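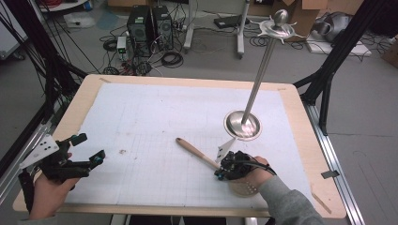
Malou Thorlacius
Kitchen columnist, Nurton

Print this page | E-mail to a friend

How to bring a tired wooden spoon back to life

I have a soft spot for old wooden spoons, and I hate throwing one out just because it feels like sandpaper. My favorite had gone so fuzzy by December that I was picking little fibers out of the oatmeal (yum!). Fixing it took one evening and hardly any money.

Start by washing the spoon in hot soapy water and drying it with a towel. Then stand it up in a jar, bowl end up, and leave it overnight. Don't skip the drying – damp wood just clogs the sandpaper and you'll end up swearing at it.

Next day, sand it with medium paper, always going along the grain. I wrap a scrap around my thumb for the inside of the bowl. Then wet the spoon quickly under the tap and let it dry again. It'll feel rough and you'll think you ruined it! The water makes the loose fibers stand up, so now you can take them off with fine paper. I do this 2 times on a really bad spoon.

Now the oil. Use food-grade mineral oil, the kind sold for cutting boards. My friend Frida Hviid swears by walnut oil, but I cook for people with nut allergies so that's out for me. Rub on plenty, wait an hour, wipe off what's left and do it again before bed. A 500 ml bottle has lasted me ages.

If you see a crack running down into the bowl, let that one go. It can still stir paint or mark a row of beans.

After that, wash by hand, no soaking, and oil again when the wood looks pale and thirsty.

We use cookies to remember your settings. OK

Contact | © Folgate Kitchen Pages | Back to top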